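1/ Sweet corn loses sugar from the moment it is picked. The sugar converts to starch, and warmth speeds this up. Notes from growing Welska at Hollis this season.

2/ Harvest starts at 6 a.m. on Saturday. Ears left on the counter lose sweetness faster than ears in the fridge.
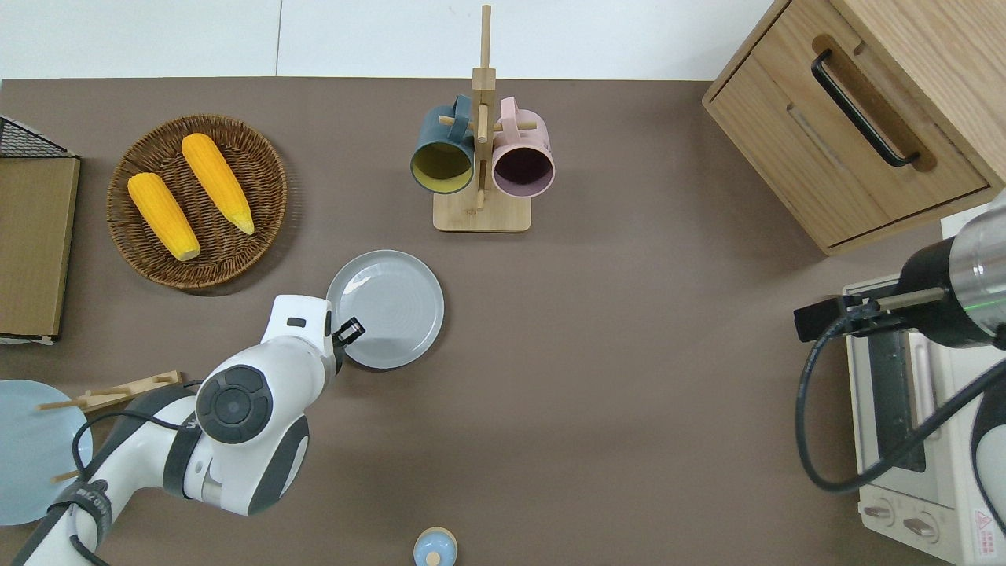 Two ears in the wicker basket.

3/ Oven method: 400 degrees, husks on, turn once. Pull the husks after cooking. The silk comes away with them.

4/ For freezing: blanch, chill in ice water, cut the kernels, freeze flat. 800 g per bag fits our drawer. 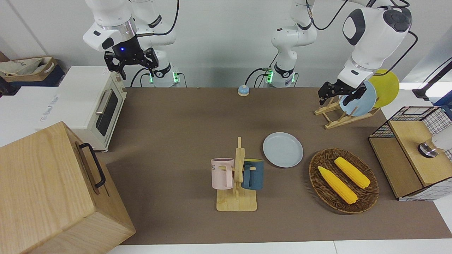 Light blue plate, dish rack.

5/ Spacing matters for pollination. Plant a block at least 3 rows wide. A single long row gives gappy ears. 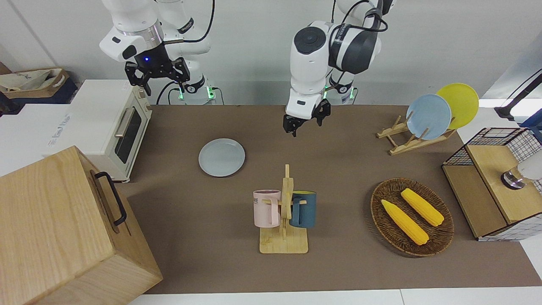
6/ Next year's plan
Duten in the east bed, Welska in the west, sown two weeks apart to limit crossing.

Last updated: Saturday

Recent threads
Flista beans: trellis height
Soil temperature before sowing
Storing onions through March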